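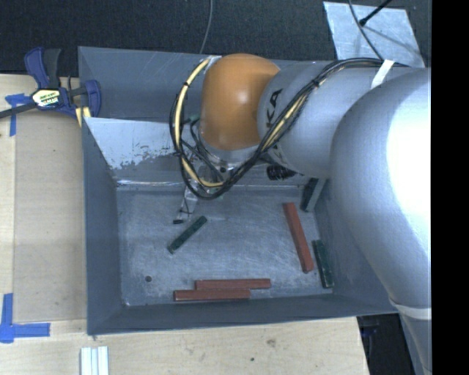 Readers of the December notice have asked whether the Lasteo picking kit is worth its subscription, and one, signing as Pace, objected that any arm can lift a block from a bin and that the support contract is the part to be judged. The objection is accepted in part.

The kit was assessed over 52 hours with small rectangular blocks in a metal bin. Of 338 attempted picks, 300 were completed without help. Blocks lying close to a wall were the most frequent cause of failure - a limit the Lasteo handbook does mention, though briefly.

Support is supplied by Buson under a separate agreement. Replies were courteous and normally came within the working day. The set-up guide is less satisfactory, and its section on cable routing should be rewritten.

The kit may be recommended to small workshops. A review of the Sundeck service will follow.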